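The Count at Trummont

1.

Sign went up on the Eker road the same week the ice went out. YES ON TWO. By morning somebody had put a NO over the YES, and by lunch the NO was gone and so was the sign. That was how we knew it was going to be a real election.

Question Two was the water. Whether Trummont would sell its share of the reservoir to Waria, downriver, who had the money and the golf course and the new high school with a pool in it. Two thousand people voting, more or less the whole valley if you count Gape, and Gape always wants to be counted.

I was the town clerk. Still am, for the moment. I had a desk, a stamp, a key to the ballot closet and an opinion I was not allowed to have.

My sister had the other opinion. She was on the radio with it every day at noon, eating crackers between callers. You could hear the crackers.

2.

The Waria people came up in a white van with donuts. Good donuts. They stood outside the feed store and said things like partnership and shared future, and the farmers took the donuts and said nothing, chewing.

One of them came to my counter. Nice coat. Wanted to know when the absentee ballots got opened, and who was in the room. I told him, it's public, it's on a sheet taped to the door. He wrote it down anyway. Then he asked was I from here.

I said yes.

He said it must be hard, a small place, everybody knowing how you lean.

I stamped something. It didnt need stamping.

That night my sister called, off the air, no crackers. She said if it came out close they'd look at me first. Either way. Yes wins, I was bought. No wins, I was her sister. She said it kindly, and that was worse.

I sat up a long time after with the lamp low and looked at nothing much.

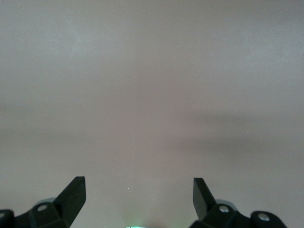
3.

Election day, rain. They came in anyway, boots and wet dogs, a line past the fire truck by seven. Gape came all at once on the school bus like they do. An old man asked me which one was the water and I said I can't tell you how to vote, and he said I didn't ask you that, I asked you which one was the water. Fair enough. I pointed.

Doors shut at eight. We counted by hand becuase the machine was Waria's, on loan, and neither side would have it. Piles of fifty. Rubber bands. The man in the nice coat stood behind the rope, and my sister stood beside him with a thermos, and at some point in there she gave him a cup.

First count, No by eleven.

Nobody cheered. He asked for a recount and he was right to ask, I'd have asked. So we took off the rubber bands and started over – past midnight, past one, the rain still at it.

Second count, No by eleven.

I signed it. Slid it over for him to sign. He read the whole thing, front and back, and then looked up at me for a while.

"How did you vote?" he said.

My sister put the lid back on the thermos.

"There's donuts left," I said, "if you want them for the drive."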